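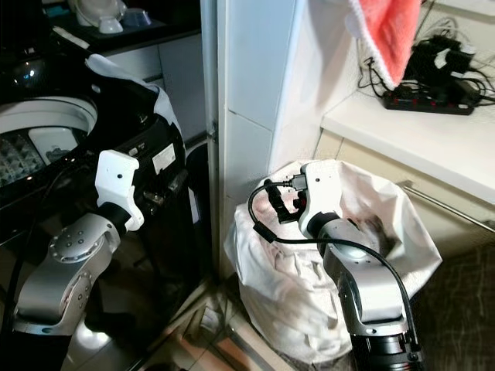

2 min read

How does a washing machine get the mud out of your socks?

You could ask the sock, but it has been through a lot.

A top-loading washer opens at the top, like a cookie jar. Inside is a big metal or plastic bucket called the drum. Look at the sides and you'll find a pattern of little holes all over. Who puts holes in a bucket? Somebody who wants the water to get out and the pajamas to stay in.

First the drum fills with water and soap. Soap is a very odd friend. One end of it likes water and the other end likes grease, so it grabs the spaghetti sauce off your shirt and drags it away. Meanwhile the machine swishes everything back and forth. Your clothes rub against each other, and the dirt loosens its grip.

Then comes rinsing, and after that the spin. The drum can whirl some 776 times in one minute. The clothes get pushed against the wall and the water shoots out through the holes. A whole wash might take 56 minutes, which is a long time to wait for your favorite shirt.

Try it: put a wet washcloth in a salad spinner (ask first) and give it 7 good turns. See the puddle? Same trick, less noise.

Never climb into a washer, and keep the cat out too.

More from Flinurik Kids: Why Do Towels Get Crunchy?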